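Statach runs simulated arms and real ones from the same task file. It sits between the planner and the controller, loads a scene, steps the physics, renders each camera and hands the images to the perception module in the format the real cameras use. This page covers the tabletop package, which ships with the Tredcombe room, a single-arm cell and a set of loose tools.

## Scene loading

A scene is one text file. It names the room, the arm and its mount, the table, and every object with its start pose and friction values. Poses can be fixed or drawn from a range. When a range is used, the seed is written to the run log, so any layout can be rebuilt later.

The default tool layout includes a screwdriver, a rubber mallet, a roll of tape, two trays and small hardware. Screws and washers use a finer collision mesh than the larger tools. Setting them to the coarse mesh shortens the load but lets them sink slightly into thin surfaces. 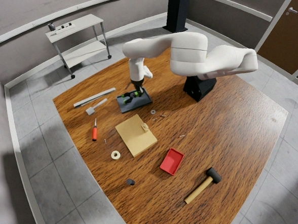 ## Motion planning

The planner (Caron) is sampling based and works in joint space. It takes a goal pose for the gripper and returns a timed path. Collision checks cover the arm, the mount, the table and all loose objects.

Trays need some care. A raised rim is treated as solid from every side, so a low approach is rejected unless the gripper comes down from above. The `approach_axis` field sets this. Leave it at `down` for anything held inside a rim.

- Planning timeout: 2 seconds by default, set per task
- Path smoothing: on by default, can be switched off for debugging
- Replan on object motion: off by default

With replanning on, the planner compares object poses at each control step and discards the path if anything has moved beyond tolerance. Tolerance is set per object. A single value for the whole table tends to be too loose for a screw and too tight for a mallet.

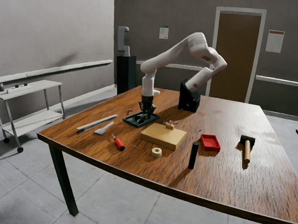

Areti Panagiotou wrote to us that replanning should be on by default for cluttered tables, as her group lost an afternoon to paths that were valid when computed and wrong by the time the arm reached the rim. We have kept the default, but the loader now prints a warning when replanning is off and more than one object is set to move freely.

## Camera views and perception

Each scene can hold fixed cameras and one or more cameras attached to the arm. Attached cameras follow the link they are assigned to, and their offset is stored in the arm file, so a calibration from the real cell can be pasted in unchanged.

Close views are the harder case for the pose estimator. An object may show only one corner, with no print or pattern to fix its position along an edge. The estimator (Brirkon) then reports a pose with a wide error along the open direction - it does not guess the hidden extent unless a model is supplied.

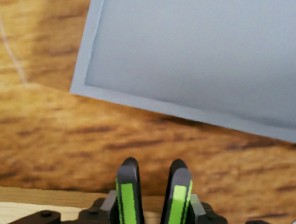

*Close view: one corner of a flat gray object, gripper fingers open.*

If the reported error is above the limit in the task file, the planner is not called. The task either moves to a second viewpoint or stops, depending on `on_uncertain`.

## Logging and replay

All joint states, object poses and planner calls go into one log. Replay reads the log directly and does not step the physics, so it can be run from any camera, including ones added after the run. Shadows and reflections are rendered again on replay and can be turned off to speed it up.

The log viewer can jump to a planner call, a contact event or a step number. Contact events list both bodies and the force, which is usually the quickest way to find out why a grasp slipped.

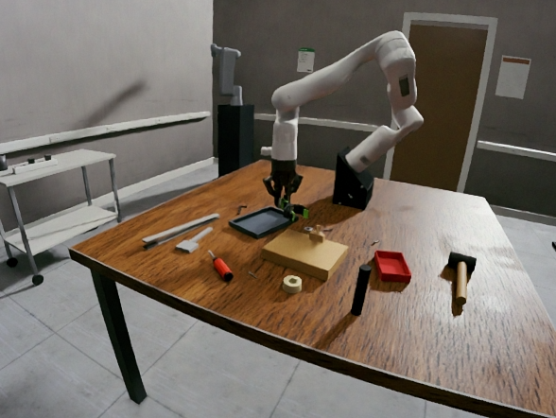 One user asked whether logs from older versions still replay after the arm file changes. They do, provided the link names are the same. The log keeps its own copy of the camera offsets and ignores the new ones.

## Specifications

| Item | Value |
|---|---|
| Control rate | 60 Hz |
| Object models in package | 34 |
| Default service port | 1139 |
| Scene format | plain text |
| Log export | table or binary |

The object models can be used in other rooms. Copy the object folder and keep the friction file next to it, or the loader falls back to the table default.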